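Ticket: Wrist camera stream drops and exposure swings after finger swap
Project: Cuvska gripper comparison
Opened by: Anjani Liew
Assigned to: Gus Van Dusen
Priority: Medium
Status: Resolved, one follow-up open

Anjani Liew, Thursday, 9:10 am
We swapped the Grekiver fingers for the Brekke set on cell 2 yesterday afternoon. Since then the wrist camera has two problems.

First, the video stream drops. It freezes for a second or so and comes back. It happens mostly when the wrist rolls past 60 degrees, but I have seen it with the arm parked too.

Second, the brightness pumps up and down as the gripper opens and closes. The Grekiver fingers never did this. The grasp detector loses its target when the picture goes bright, so I can't get comparable runs from the two finger sets.

Same arm, same controller, same camera. Only the fingers and the mounting plate changed. Controller log attached.

Gus Van Dusen, 9:42 am
Thanks. A few questions before I come over. Did the camera come off the bracket during the swap? Is the cable still going through the clip on the outside of the wrist? Are you on auto exposure?

Anjani Liew, 9:55 am
Yes, the camera had to come off to reach the plate screws. The cable is going through the inside now. The clip wouldn't close with the new plate in the way. Auto exposure is on, default settings.

Gus Van Dusen, 11:20 am
Looked at it on the cell. The cable is too short on the inside route. At full roll it pulls on the connector. The locking screw on the connector was also not done up. I tightened it and moved the cable back to the outside with a temporary strap.

Ran the roll test, 50 cycles. Two drops. Better than before but not fixed. Log says link reset both times, no power fault.

Lesego Shezi, 11:48 am
We had link resets on cell 1 in January. It was the cable, not the camera. There is a spare in the drawer under the Fiter controller. Try that before you start changing driver versions.

Gus Van Dusen, 1:15 pm
Swapped in the spare. 50 cycles, no drops. Ran it again with the gripper opening and closing during the roll, still none. Old cable is tagged and in the scrap bin. I'm calling the stream problem fixed.

Moving on to exposure. I put the metering window on the overlay and it takes in the full image, including the fingers. The Brekke fingers are darker than the Grekiver ones and they sit closer to the lens. When they close they cover more of the metered area, the camera thinks it's looking at something dark, and it raises the exposure.

Anjani Liew, 1:31 pm
That matches what I see. Can we just lock it?

Gus Van Dusen, 1:40 pm
You can, but then you have to redo it each time the lights change. I'd rather move the metering window first and see if that's enough.

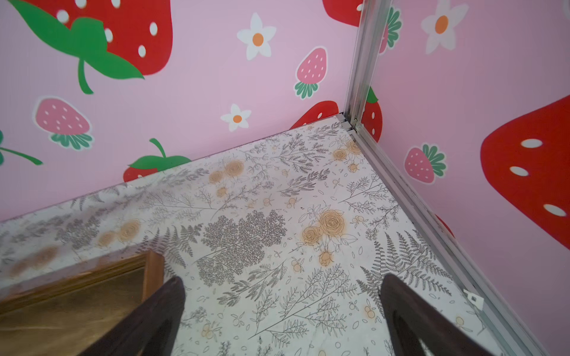 Exposure metering now uses a window in the upper middle of the image, clear of finger travel. I checked it with the Brekke fingers on and the overlay off. Both dark brown fingers come in from the bottom edge, and the patterned floor shows in the gap between them, so any window that reaches down there will pick up finger as they close. The pink back wall is a steadier thing to meter on. One thing to watch is the wooden piece at lower left, partly under the left finger. Its face is glossy, so keep the window off that side too. Settings are saved on the controller as a new camera profile.

Anjani Liew, 3:05 pm
Loaded the profile and did a set of opens and closes with the arm still. Brightness holds. The detector kept its target the whole time. I'll rerun the Grekiver fingers on the same profile so both sets are measured the same way. Yesterday's Brekke runs should be thrown out.

Gus Van Dusen, 3:12 pm
Agreed on throwing them out. Closing this one. Follow-up for Yanti Simanjuntak: the new plate needs a notch so the cable clip can close. The strap is fine for bench runs but I don't want it on there for the long test.

Yanti Simanjuntak, 4:26 pm
Got it. I'll change the drawing and send a plate to cell 2 when it's cut. Please leave the strap on until then.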